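Setting Up the Flido Hand-Held Gripper for Your First Recording Session

By Idris Hughes
Updated November 22, 2021

This guide covers the Flido hand-held gripper from Garnomell, sold as a single unit or as a two-handed kit. It assumes you have the kit version and a computer with the Okora recording software already installed. Allow 30 minutes for a first setup. After that it goes much faster.

What you need

The two grippers, their charging cables, the printed marker boards and the small hex key from the lid of the case. You also need a table you can walk around and a few small objects to pick up. Pick things you don't mind dropping.

Step 1: Charge and update

Charge both grippers fully before you do anything else. The update will not start on a low battery. Plug in one gripper at a time, open Okora, choose Devices, then Update. Wait for the second beep before you unplug it. If you plug in both at once, the software sometimes gives them the same name, and you will have to reset one by holding the power button for 10 seconds.

Step 2: Fit the finger pads

Slide each pad onto its finger until it clicks. The soft pads are better for small or slippery things, and the hard ones last longer. Squeeze the trigger a few times and check that the two pads meet evenly. If one side touches first, loosen the screw at the base with the hex key, line up the pad by eye and tighten it again. Don't overtighten. The threads are plastic, and I stripped one on my first unit.

Step 3: Set up the table

Use a plain table with a matte top if you can. Glossy tops throw reflections that confuse the tracking. Turn on all the room lights and leave them on for the whole session. Walls with some pattern or texture help the gripper work out where it is, and large blank walls make it drift.

Step 4: Map the room

Press Map in Okora and carry one gripper slowly around the table, pointing it at the walls, the ceiling and the table in turn. Keep your elbow loose and don't spin in place. Finish where you began. Then hold the second gripper over the table so both can be matched to the same map.

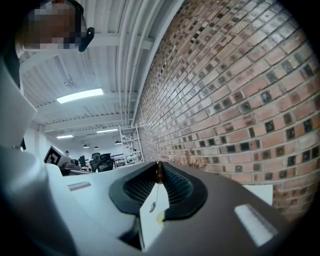
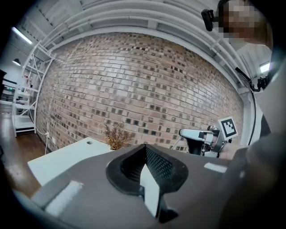

When the map is done, Okora shows a score out of 12. Anything from 10 up is fine for table work. With a lower score, map again at half the speed.

Step 5: Record a short test

Press the trigger fully once to zero it, then press Record. Pick up one object, move it to the other side of the table, put it down and stop. Play the clip back and watch the path line. It should be smooth, with no sudden jumps. A jump near the start usually means you moved before the light turned solid.

Storage and cost

My kit has space for 3280 short clips before it has to be emptied. Copy them off at the end of each day anyway. Copying is slow over wireless, so use the cable.

The Flido costs more than the Osagie, which I used until January. The Osagie is lighter and its trigger is nicer, but mapping took me several tries in most rooms. If you only need one hand, I would still look at it. For two-handed work I would buy the Flido kit again.

Spare pads are sold in pairs. Order a set with the kit, as the soft ones wear out first.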